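Tratholm open day – who else went?
Forum > Automation > Shows and visits
5 replies

hemline_hank
Posted 3 September 2018
Drove 221 miles to watch a robot arm fold pants. My family has been supportive in the sense that they stayed home. Skondia had the table by the coffee, so that's where the crowd was. Jeans only, no shirts, no towels. The guy running it said towels are for people who want applause. From the wrist camera, all it gets to work with is denim and more denim:
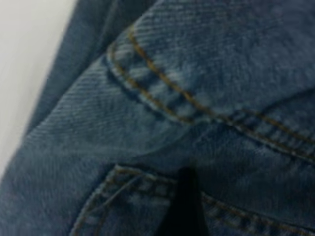
Re: who else went?
pallet_jack
I was there until lunch. Sorry, but I've seen this demo in five different buildings and it's always "next year it'll be faster." My teenager folds slowly too and I didn't have to register online to see it. The Putix conveyor in the back hall was the only thing I'd spend money on.

Re: who else went?
mrs_bobbin
Disagree with pallet_jack. I ran a laundry floor for years and jeans are miserable. They're heavy, they twist, and those thick seams have opinions of their own. I asked how it decides where to grab and got a real answer, with a drawing on a napkin, which I kept. The Putix conveyor is a conveyor.

Re: who else went?
hemline_hank
Napkin scan please. I'll add the view from the fixed camera, so pallet_jack can grade the fold like the county fair judge he is.
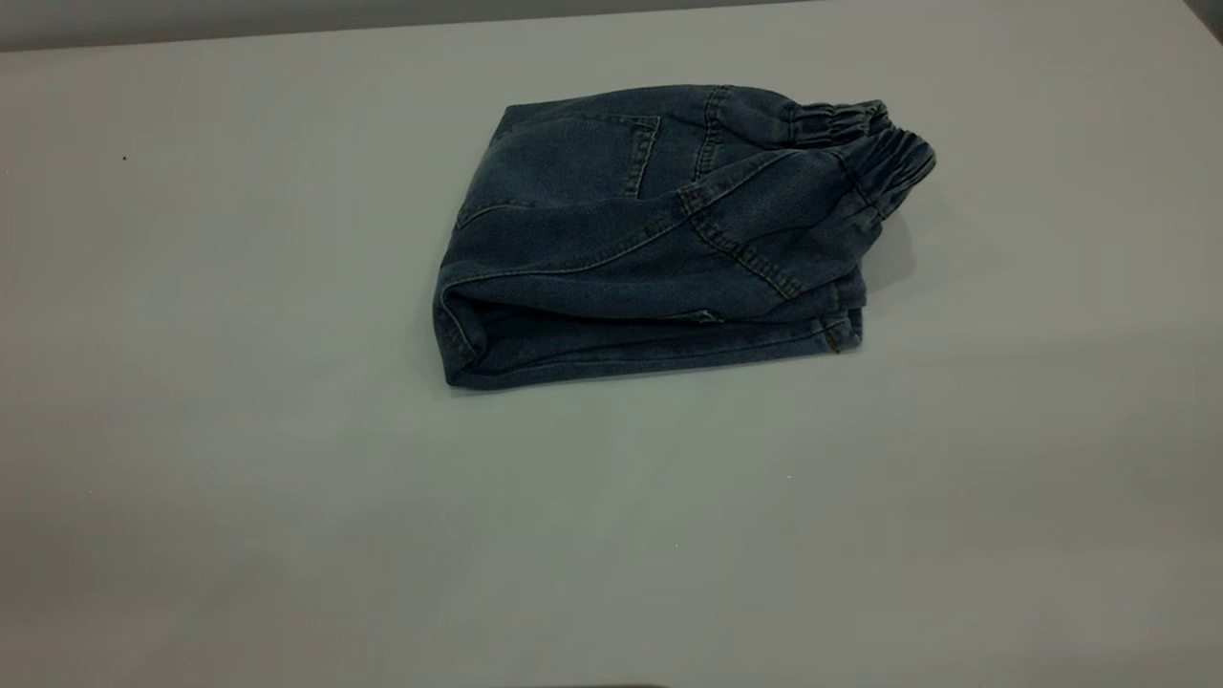

I asked what they count as a good fold and was told "it fits in the box," so I asked how big the box was, and they changed the subject. Still, I'd put that pile on a shelf. A low shelf, toward the back.

Re: who else went?
pallet_jack
Cuffs are hanging out the end. My grandmother would've sent it back. And 900 bucks a month to lease, per the flyer, before you buy the table.

Re: who else went?
mrs_bobbin
Your grandmother wasn't doing 100 pairs before lunch. Cuadros had the same kind of setup at their June open house and I thought their folds were neater, but they wouldn't let anyone stand near it. I'll try to get the napkin scanned tonight. It has some coffee on it, mostly over the part with the math.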